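Search this site
Talks > Wool & Fibre

Speaker notes, Vendalley hall, June 2026

Open with the felted jumper, pass it round! Ask who's shrunk one (hands up).

Then scales on the fibre: heat, suds and rubbing lock them together. Read out Gunnel Sundqvist's line about her grey cardigan, it's a beauty.

Slow down for colour. Märta's dye pots, 10 minutes, no more.

Next slide, drums and tumbling.

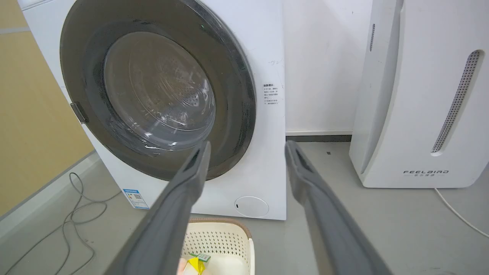
Front loader, door and drum.

Wool cycle, cool water, lay it flat. Questions, then tea.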